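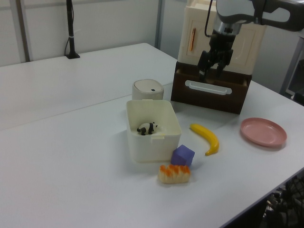
Figure 7.1 White tabletops against a light gray partition wall.

Chapter 7
Whites, Grays, and the Trouble with "Neutral"

In this chapter
Why one white looks wrong beside another
Undertones and how to spot them
What daylight and lamps do to pale paint
Testing a white before you buy it

I painted my first apartment white because I thought it would be easy. I went to the store, stood in front of the paint cards, and found 61 whites (I did count, I was that annoyed). So I closed my eyes and picked one. By the weekend I had a living room the color of a peeled banana and trim that looked blue next to it, even though the trim had been plain old white for years and I hadn't touched it!

I still think about that room when I teach this part of the course. Students come to it feeling pretty confident. We've spent six chapters on reds and greens and contrast, the loud stuff, and now here comes a chapter on beige's quiet cousins. Then I hand out the first exercise and the room gets very silent.

Let's start with a word I'd like you to be suspicious of: neutral. People use it to mean a color that goes with everything. Pure gray, mixed from nothing but black and white, comes close to that on paper. Paint in a can hardly ever does. Most whites have a little something else stirred in, maybe a bit of yellow or red or green, and that little something is called the undertone. You may not notice it when the color is alone. Put a second white next to it and there it is, as plain as mustard on a shirt.

Look back at Figure 7.1 for a second. White surface, light gray wall behind. Would you call that gray warm or cool? I've asked whole classes and never had everyone agree, and a printed picture won't settle it either, so don't worry about getting it right. What I want you to notice is how fast you had an opinion. Your eye took the white as the starting point and judged the gray from there. Swap that white for a creamy one and the very same gray may seem to lean blue. We met this idea in Chapter 4 under the name simultaneous contrast, and pale colors are where it gets really sneaky.

Light does the rest. My friend Ruwan Bandara paints houses for a living, and he once let me tag along for a job in Narkbridge, a long hallway with a north window at one end and warm bulbs at the other. One color, one can, same roller. By the window it looked like skim milk. Down by the closet it looked like butter. The owner was sure he'd run out halfway and switched brands, and he had to hold the lid up to the wall at both ends before she'd believe him. (She kept the color. She changed the bulbs.)

You'll also run into a number called light reflectance value, or LRV. It tells you how much light a color bounces back, on a scale where 0 is a perfect black and 100 is a perfect white. It's handy for guessing how bright a room will feel. It tells you zip about undertone, though, so two paints can share an LRV and still fight like cats when you put them side by side. Section 7.3 has some practice with this.

One more thing before we dig in. Please don't do the exercises on a screen! Get real cards, or brush paint onto stiff paper. Screens add a tint of their own, and yours won't match your neighbor's.

Warm-up: The Kitchen Table Test

You'll need a sheet of plain printer paper and five things from around your home that you would call white. A mug, a sock, an envelope, a bar of soap, whatever you've got.

1. Put the paper near a window in the daytime and set your five things on it.
2. Write down one word for each: yellowish, bluish, pinkish, greenish, grayish. Go fast.
3. Move everything under a lamp after dark and do it again without peeking at your first list.
4. Compare the two lists and circle every word that changed.

Bring both lists with you, because we'll use them in Section 7.1. If nothing changed, try another lamp. My own sock went from grayish to pinkish and I've never looked at it quite the same way since.

Words to know
undertone, simultaneous contrast, light reflectance value (LRV), warm white, cool white, metamerism

7.1 Finding the Undertone

Grab your lists and take the object you found hardest to name. We'll begin with that one.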